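Search this repository Go

Tray Sorting Set – data card

Posted in March by Korkor Dogbe
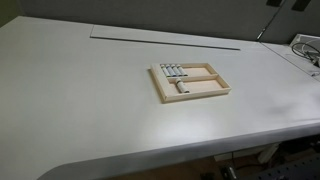

Part of the Brivitz tabletop collection. The set covers one activity: small cylinders are sorted between the two compartments of a shallow wooden tray. It contains 78 sessions recorded at the Arkbridge workroom, all with the same type of tray on a white table.

Contents

sessions/ one folder per session
notes/ operator notes, plain text
layouts.csv start and goal layout for each session
CHANGES what was edited between versions

Tray

Rectangular, light wood, raised rim on all four sides, one thin lengthwise divider. The compartments are called "far" and "near" throughout, as seen from the operator's chair. Earlier notes use "upper" and "lower"; these mean the same thing. Left and right are also the operator's.

Pieces

White cylinders with blue at one end or in a band. The shade varies a little under different lights and should not be used as a label. Pieces are interchangeable and carry no ID in the layout file.

Layouts

A layout is written as two strings, far then near, read from the left end. P is a piece in the row, T is a piece that leans or has slipped out of line, D is a piece lying diagonally. Trailing empty space is not written. A row of four with the last one tilted, and a single diagonal piece in the near compartment, is therefore:

far=PPPT near=D

Spacing is not encoded. If two pieces do not touch, the gap is mentioned in the notes only when it is wide enough to take another piece.

Goals

Far row: 33 sessions ask for every piece in the far compartment, packed against the left wall.
Near row: 30 sessions ask for the same in the near compartment.
The remaining sessions have a free goal – the operator decides, and the end layout is entered afterward.

Known issues

- 3 sessions have no end layout. The goal column is filled in, the end column is blank.
- T and D were used loosely in the first batch. A leaning piece may be marked D.
- Notes from the Monday batch are short and sometimes skip the start layout. Use layouts.csv.
- The tray was not fixed to the table, so its angle drifts within a session.

Contact: Korkor Dogbe, Arkbridge | Back to top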